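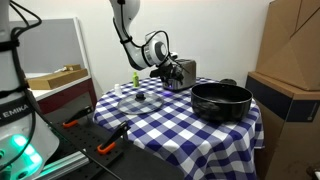
Toaster and black pot on the checked tablecloth.

Pressed powder: new base formula and refill pans

Grotuvano has changed the base formula of its pressed powder foundation, and the new stock is now on the shelf next to the old. The compacts look the same from the outside. The two formulas do not wear the same way, and they should not be mixed in one compact or used one over the other on the same day.

The old base was held together with a light oil binder. The new one uses a dry binder and a finer grade of mica. In use, the new powder picks up less product per stroke, so readers who are used to one pass of the brush will need two for the same cover. The finish is flatter at first and gains a slight shine after a few hours, most clearly on the forehead and the sides of the nose.

The shade range stays at 13. Shade names have not changed, but three of them have shifted in tone. Sand is now more yellow, Oat is a little deeper, and Clay has lost most of its pink. Anyone who wears one of these should test the new version on the jaw in daylight before buying a refill. The other shades matched the old ones on both skin and white paper.

To tell the formulas apart, turn the pan over. Old pans have a plain back. New pans have a batch code stamped in the metal, starting with 423. The printed label on the box is not a safe guide, as some boxes from June carry the new label with the old pan inside.
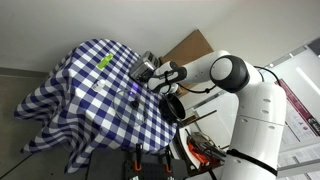 Refill pans are held in place by a magnet in the floor of the compact, and this has changed as well. The earlier compact had one round magnet in the center. The new compact has a thin strip along the hinge side. An old pan will sit in a new compact but can slide when the lid is opened. A new pan in an old compact holds well enough for use at home and less well in a bag.

To remove a used pan, push a blunt pin through the hole in the base and lift from the front edge. Do not pry from the hinge side. Wipe the well with a dry cotton pad before the new pan goes in, and press at the rim only. Pressure on the powder itself will crack it, and the dry binder does not take repair with rubbing alcohol as the old one did. Pei-shan Ng tried the alcohol method on a broken pan of Oat and got a hard, glossy surface that would not release any color to the brush.

Page last changed: 2 November 2024 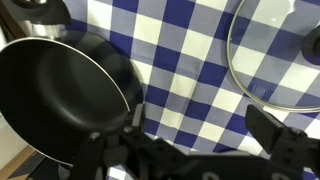
Brush choice matters more with the new formula. Delia Ciobanu and Kwan-ho Lai each wore it for a full working day with three tools:

Sponge (the one in the compact): heaviest cover, visible edge at the hairline, most caking around the mouth.
Dense flat brush: even cover in two passes, slight streaks over cream sunscreen.
Loose round brush: sheer cover, best result over dry skin, most product lost to the air.

Delia has dry skin and preferred the round brush. Kwan-ho has oily skin and used the flat brush with a light pressing motion, then left it alone until evening. Both found that the powder needs a fully set base. Over sunscreen that is still tacky it grabs and forms patches, and brushing does not blend these out. Ten minutes of waiting was enough with the Skistine day lotion.

Storage is simple. Keep the compact closed and away from steam. The open-jar mark on the new box reads 18 months, against 24 on the old. If the surface turns shiny and hard, skin oil has been carried back by the sponge. Lay a strip of clear tape on it, lift once, and wash the sponge.

Old pans are being sold at a lower price until they run out. They are still within date, and for readers who wear Clay they are the better buy. Returns on opened pans are not accepted for either version, but a shade swap is allowed on a sealed one with the receipt.

Yi-chun Chien keeps the shade comparison chart and has swatches of the three changed shades, old and new side by side, on both card and skin. Copies can be had by replying to this newsletter. Please give your current shade and the first three digits of the code on the back of the pan, or write "plain" if there is none.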